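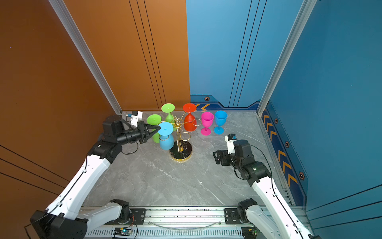 One reader of our earlier leaflet wrote in to ask whether the goblets should go on the rack straight from the sink, and her question deserves a proper answer, so we have moved it up to the front of this section.

Home > Guides > Kitchen & Table > Racks

Filed under: Drinkware care and storage

Section 3. Loading your Furileo goblet rack

Please do let them drain on a towel first, and give each foot a quick wipe (a wet foot slides around on the wire more than you'd expect!). Then take your time with the steps.

1. Set the rack on a level counter, with a little elbow room on every side.

2. Gather your goblets near the rack. If some have tipped over, that's fine, they're plastic and won't mind, but have a look inside each bowl for crumbs or drips.

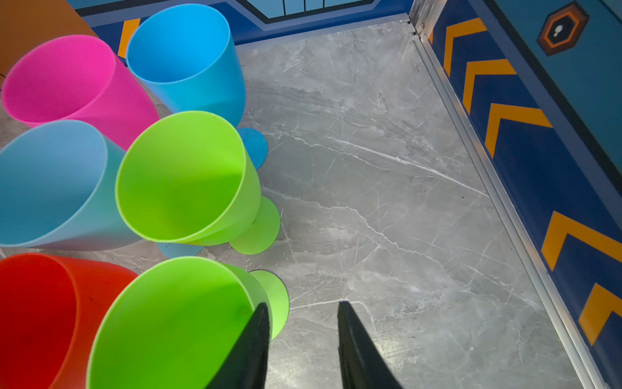
3. Pick up one goblet by its foot, turn it so the bowl hangs down, and slide the stem into a curved arm.

Note: start with the arms farthest from you. Reaching past a full front row is how goblets get knocked, and the bowls do like to nudge one another
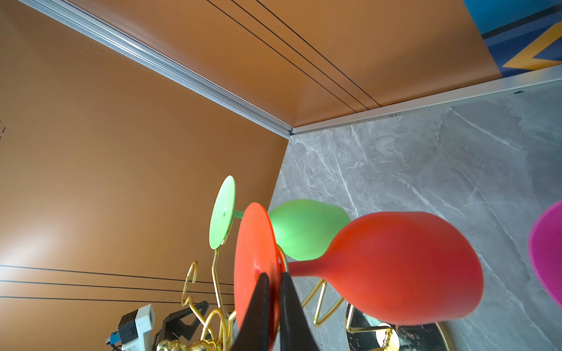 so leave yourself space to wiggle each one into place, and ease it along gently until the foot sits across the wire and stays there by itself.

4. To unload, work from the front, lifting a touch before you pull. Stand the goblets upright on the counter, mouths up, ready for pouring.

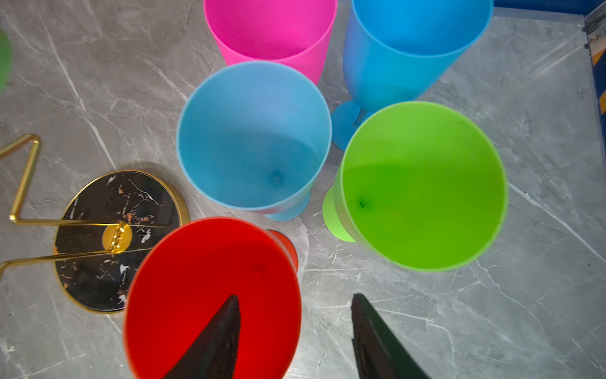

Another owner tells us she keeps hers standing between June picnics and only hangs them for the winter, and we see no harm in that, provided you rinse out the dust before serving.

Caution: don't hang heavy glass stemware on this rack.

Revised 14/02/2020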